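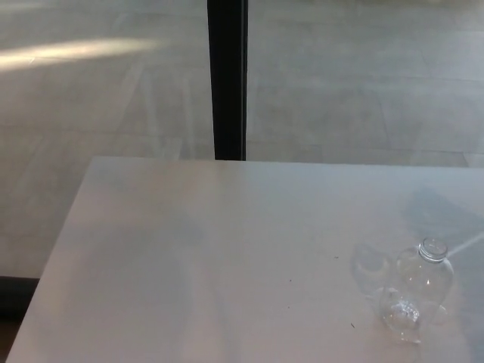 Seltow

Seltow is a turn-based puzzle and exploration game developed by the independent studio Kisteson. The player restores a flooded canal town by opening and closing locks, moving cargo between basins, and repairing pumps. The game was released for desktop computers after a long period of public testing, during which builds were posted on the studio's own site.

Gameplay

The game takes place on a fixed map divided into 11 districts. Each district is a grid of tiles, and each tile has a height value and a water level. At the end of a turn, water moves from higher tiles to lower ones until the levels settle or a gate blocks the flow. The player has a limited number of actions per turn, most of which are spent on gates, barges, and pumps.

A district is marked as restored when its main street stays dry for five turns in a row. Restored districts supply parts and workers to their neighbors, so the order in which they are completed affects the difficulty of later ones. There is no combat. A district can be lost to flooding, but the player may rewind to any earlier turn in the same district.

The full game contains 231 puzzles, counting optional ones. Optional puzzles are reached through side canals and award map notes, which describe the town before the flood.

Development

Work on Seltow began as a small water simulation written by Đức Đặng, who had earlier released the short game Pillai. Rowena Dumlao joined as artist and drew the district maps by hand before they were converted to tiles. Zerrin Başaran wrote the map notes and the in-game text.

The first public build had three districts and no save function. Later builds added saving, rewinding, and a level editor - the last of these was removed before release and returned in a patch. The water routine was rewritten twice. The original version updated tiles from left to right, which made water drift toward the east side of the map when two tiles had equal height. The second version fixed the drift but was slow on large districts. The released version updates only the tiles next to a change. 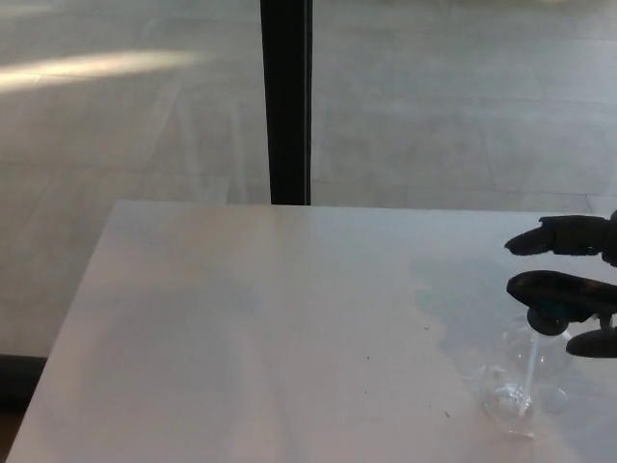

Music

The soundtrack was composed by Vinh Âu and is made up of short loops that are added or removed as water levels change. Each district has its own set of loops in a shared key, which allows music from two neighboring districts to play together near a border.

Modding

The level editor saves districts as plain text files, one character per tile. Players have used it to build new maps, the largest of which is Sorside, a fan-made district by Ngân Tiêu with 2,287 tiles. Sorside needs a modified settings file, as the standard game limits the width of a district. Maps made with the test version of the editor do not load in the current one unless the header line is changed by hand.

Versions

The March patch restored the editor and added key rebinding. A later patch corrected an error in which barges left on a closed gate were not counted at the end of a turn.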